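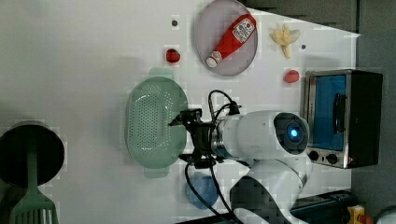 I went to the open house at Lultik in Sarnville because my sister runs a small cafe and keeps asking me when she can buy something that will clear a table. I work in shipping, so I was a fair choice to go look. The part I wanted to see was the kitchen bench in the back room. It had a white arm with a two-finger black gripper, and it was working over a mint-green colander with a plate, a ketchup bottle, a toaster oven and a couple of strawberries nearby. I stood there for most of the afternoon.

Parking was bad. The lot on Kariuki Street holds very few cars, so I left mine by the tire shop and walked. They give you a sticker at the door and a sheet with the demo times on it. Coffee was free and weak.

## The bench

Lilian Mfaume ran the demos. She told us the chore that day was "put things where they go." Someone in the crowd would name an item and a place, she would type it in, and the arm would try. When I asked how long the setup had been running she said it was at 1685 attempts, and that they log the bad ones with the same care as the good ones.

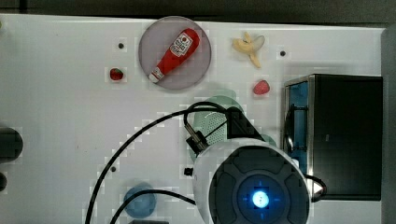 My sister's tables are the reason I paid attention to layout. At her place the salt is never where it was yesterday, and half of what comes back on a plate shouldn't be on it. The bench had a bit of that problem built in, with the ketchup lying across the plate and a banana half peeled off to one side. The food is all toy food. I asked whether real fruit would be harder and Lilian said yes, mostly because it bruises and they would have to buy more of it.

I watched it go for a strawberry four times. Two were fine, one took a second try, and on the last one it pushed the berry a few inches and stopped until she reset it. It is slow. A person would have cleared the whole table in the time it took to do one piece. She didn't argue with that when a man behind me said so.

The cables bothered me more than the speed. They run from the gripper in big loops, and I can't see that lasting near a sink or a toddler.

## The shop floor side

In the front hall a company called Vodum had a bin-sorting station. It takes small boxes off a belt and puts them on a shelf, and it did 225 of them while I was eating lunch, with a counter on the wall. Mwanaisha Khaemba from their office said customers ask for 1000 a shift and want it left alone overnight. All the boxes were one size. 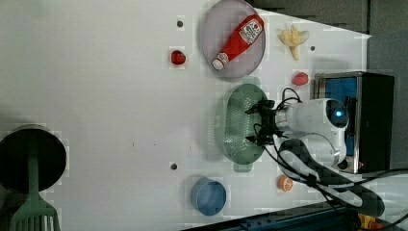 I asked her what happens with mixed sizes and she said that is a different product, and gave me a card. I believed the number on the wall. I would like to see it with our boxes, which are dented and have tape hanging off them.

What I told my sister was no, not for the cafe, not this year. For a warehouse with tidy stock I would make the phone call. The next open house is in December and Lilian said they hope to have dishes on the bench by then, starting with plastic cups. I'll probably go, and I'll park by the tire shop again.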